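Subject: Re: [zutar-users] planner picks wrong bottle when two are close together
From: Fanni Katona
Date: 24 Apr 2024

Emese Kerekes wrote:
> We see the same on Zutar. Target is the yellow cap, the grasp pose comes
> out fine in the viewer, then the arm plans as if the green cap one isn't
> there. Is the neighbor getting dropped from the collision scene?
> Which branch are you on?

Hi Emese,

yes, dropped. Quick answer, more tonight. I'm on the Hadent branch, plus 2 local patches. The segmenter merges both bottles into one blob when the caps overlap in the head view, then the attach step removes the whole blob as "target". So the planner thinks there is free space right where the brown bottle stands.

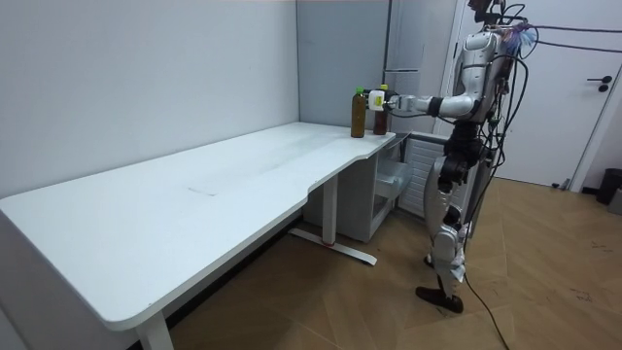 Hand next to the yellow cap bottle, green cap one beside it at the end of the desk.

What I changed:

split_by_cap: true
min_cluster_gap: 5 mm
attach_only: target_id

The last one matters most – without it the split is computed and then ignored. Took me 2 evenings to see that, the log says nothing.

Still open: translucent plastic. Depth goes right through the brown one on some views and I get 9 clusters where I want a pair. Simon's median filter helps but adds lag, and the wrist controller doesnt like lag. Has anybody on the Ninavier side tried fitting cylinders down from the cap instead? Would rather not write it myself.

Also the approach direction is still hardcoded in my patch, so don't merge it yet pls. Will clean up and send a propper diff. If you have a bag with the failure, send it over – any format.

Fanni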